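Chapter 6
Around the Appliance: Tables, Cords and Clear Floors
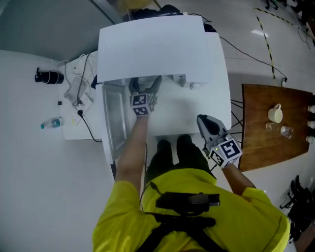
Photo: Flikton Picture Desk

Most of us think of an appliance as a thing with four sides and a door or a lid, and when we are asked to take care of it, we take care of the thing. We wipe the outside, we clean the inside, we close it up again and feel pleased with ourselves. In the last chapter we did exactly that, going patiently through gaskets, drip trays and crumb drawers, and if you did the exercises at home you probably have the cleanest toaster on your street by now! In this chapter we are going to take a step back and look at the space an appliance lives in, which is to say the table beside it, the cords behind it and the piece of floor where you stand when you use it.

Look for a moment at the photograph that opens the chapter. There is an open white appliance in the middle, and it has a table on either side. The white one on the left holds a power strip with several plugs in it, and a plastic water bottle with a blue cap lies near the front edge of the same table. A second bottle, a black one, is lying on its side. On the brown wooden top to the right are a mug and a pair of drinking glasses, one of them tipped over, and black cables run across the floor toward that table. You will find an arrangement very much like it in break rooms, student apartments, workshops and (I will admit) in the corner of my own office, where a small refrigerator has been collecting neighbors for years.

None of these things is unusual, and that is why they make such a good place to begin. A power strip is useful. So is a bottle of water. The trouble starts when the two share a tabletop and one of them can be knocked over by a sleeve, an elbow or a swinging door. Please keep the photograph in mind as you read, as we will come back to it in the first activity.

The reach zone

When you work at an appliance, you use far more room than the appliance does. Your arms go forward and a little out to the sides, your elbows lift, and your feet shift to keep you steady. If the appliance has a lid or a door, that part needs its own space too, and it needs the same space every single time. We will call all of this together the reach zone.

The easiest way to find a reach zone is to act it out. Stand where you normally stand, open whatever opens, and pretend to take something from the very back. Do it slowly. Notice where your elbows are at the farthest point of the reach, and then notice what is sitting there. People are often surprised by this – the cup that looked perfectly safe while they were standing up straight is suddenly right beside a forearm.

In the student kitchens at Vandby, where the first version of this course was taught, we marked the reach zone with strips of painter's tape on the tables and on the floor. The tape looked dreadful and the students complained about it for the whole of March, but glasses more or less stopped breaking, and one group liked the system so well that they left theirs down until summer.

Wet things and plugged-in things

The second idea in this chapter is that drinks and electrical connections should live on separate surfaces. Keeping them at opposite ends of one table is a beginning, but water spreads over a flat top quickly, and a full bottle holds a good deal more than you would like to see running toward a row of plugs. A bottle laid on its side can roll, and a cap that felt tight this morning may have been loosened by someone since then.

If you have only one table to work with, put the power strip somewhere else. It can be fixed to a wall or to the side of a cabinet, if it is a type made for mounting, well above the floor and with the cord running neatly down. Before you plug anything into a strip, read its label and the instructions for the appliance. Some appliances should be plugged directly into a wall outlet, and their instructions will say so. We will go through the labels used on the Uvlow practice kits later on, so there is no need to memorize anything yet.

The floor counts, too

A cord that crosses a walkway is easy to stop seeing. You step over it the first day, and the second, and by the end of the month your feet do it for you – until you happen to be carrying a tray. Follow each cord from the plug to the thing it powers, and ask whether it could go along the wall instead. Never hide a cord under a rug, where it can be damaged and can't be checked.

Words to know

Reach zone: the space taken up by your body, your arms and any moving part of the appliance while you are using it.
Landing spot: a clear piece of tabletop, kept free for setting things down.
Cord path: the whole route of a cord, from plug to appliance.

Before you read on

Choose one appliance at home or at school and draw it from above, along with every surface you can touch while standing at it. Pencil in the reach zone, the landing spot if there is one, and all the cord paths. Then go back to the opening photograph and decide which object you would move first, and where you would put it. Write two or three sentences explaining your choice, and keep them with your drawing. You will need both in Section 6.1, where we plan a landing spot from scratch.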